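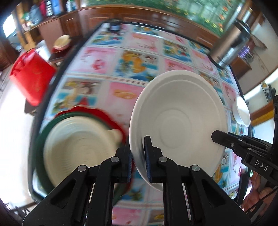
Figure 1. A plain white plate with a raised rim.

Home | Projects | Reports | Archive | Contact

April
By S. Dundov

Plate waste in the student canteen of Skasimley College

1. Why I chose this subject

I eat in the canteen on most days, and I noticed that many trays go back with food still on them. In our course on household and food economy we had to choose one small question and study it ourselves. My question was: how much cooked food is left on the plates at lunch, and does the size of the serving change it?

The canteen is run by a catering firm, Cherkaoui, which also cooks for two schools in Skumemine. The kitchen allowed me to work beside the tray return between noon and two o'clock.

2. What other reports say

Before starting I read several older student reports in our library. Most of them weigh all the waste together, including peels and spoiled stock from the kitchen. This gives a big number, but it is difficult to see which part comes from the guests. One report separated the two kinds and found that the guests left more than the kitchen threw away. I decided to look only at plate waste, which means food that was served and not eaten. Bones, fruit peels and paper napkins were taken out before weighing.

3. Method

The study lasted 20 lunch days. In the first half the kitchen served as usual, with one standard portion of the side dish (rice, potatoes or pasta). In the second half the staff gave a smaller side portion, and a sign at the counter told the guests that they could come back for more without paying. The menu followed the same rotation in both halves, so every main dish appeared in each half the same number of times.

I scraped the food into three buckets: side dish, vegetables, and meat or fish with sauce. Each bucket was weighed on the kitchen scale at the end of lunch. The scale shows steps of five grams. The number of lunches sold was taken from the cash register. In total 3925 lunches were sold during the study.

On one Monday the register stopped working for a part of the lunch. For that day I used the number of main dishes that left the kitchen, and I think the difference is small.

4. Results

In the first half the side dish was the largest part of the waste every day except two. On those two days the vegetable was boiled cabbage, and the vegetable bucket was heavier. Meat and fish were almost always eaten.

With the smaller portion, the side dish waste per lunch fell by 31 percent. The vegetable waste stayed nearly the same, as I expected – the vegetable portion was not changed. Few guests came back for a second serving. The kitchen staff told me that rice was asked for most often.

I also put a short paper questionnaire at the exit and received 300 answers. The most common reason for leaving food was "too much on the plate". The second was "I did not like the taste", and the third was lack of time. Some students wrote that they feel shy to ask for less when there is a line behind them.

5. Weak points

The study is short and covers only one season. The guests could see me at the tray return, and it is possible that some of them finished their food for this reason. I also could not measure drinks and soup, because liquids went directly into the sink.

6. What I suggest

The smaller side portion can be kept, with the sign in a more visible place. At the moment it hangs above the cutlery, and many people read it only after they were served. For the vegetables a different solution is needed – maybe a choice between two kinds. I would like to repeat the weighing in the autumn with the same buckets and the same scale.

Back to top | Previous report | Next report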